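Ticket: towel cell, gripper loses its hold on thick towels
Opened 28/05/2024 by Rianne Coppens
Status: open

Complaint as received: gripper drops terry towels on the lift. Thin cloths are fine. Riston says recalibrate. We recalibrated in the last ticket too and I don't see what it bought us.

Checked so far:
Finger bolts, both tight.
Jaw closing, repeated up to 200 times with nothing between the fingers. No fault logged, which proves very little.
Force setting raised from 2 to 3. Drops continued. Put back to 2.

I doubt this is calibration. My money is on how much cloth goes into the jaws. With a folded towel it bunches up right where the fingers close, and the outer layers may be all they get hold of.
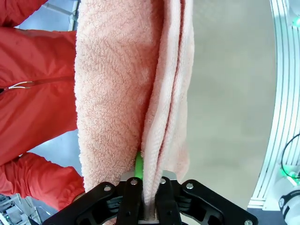

Senad Nikolaidis: Then try it with a single layer before you order anything from Grube. If it still drops, I'd look at finger wear.

Will do, though I'm not convinced about wear. The fingers were replaced four weeks ago. Leaving this open.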